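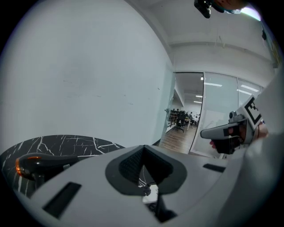 Mihret Gebreyes asked under my last post whether the new system at Sendberg has freed up anyone's time yet. Yes. Mine. I now spend it explaining to people how much time they have.

Some background, Mihret. I do returns paperwork. Until spring that meant reading 282 forms on a normal day and typing what they said into a box. Beren (the software, it has a first name, we were sent a card) now reads the forms and fills in the box.

What Beren doesn't do is decide anything. When it's unsure it sends you the form with a little amber flag. So I used to do all the forms, including the easy ones. Now I only get the ones where a customer has written "see other letter."

I miss the easy ones. They were where I did my thinking about dinner.

Kidus, two desks over, had a system for the old queue, with folders and a color code. Eleven years of it. The training course for the replacement was 36 minutes including the quiz.

He got a new title, though. "Exceptions lead." His mother thinks it means he's exceptional and he has let that stand.

Management's slide says we cleared over 1000 forms last Tuesday. Fine, true. It doesn't say that the Zistberg office phoned all afternoon about the ones that cleared to the wrong account.

Would I go back? No. My wrists have stopped hurting and I leave at five. I'd just like somebody to ask us before the next one gets a first name.

Anyway, amber flag. Customer has attached a poem.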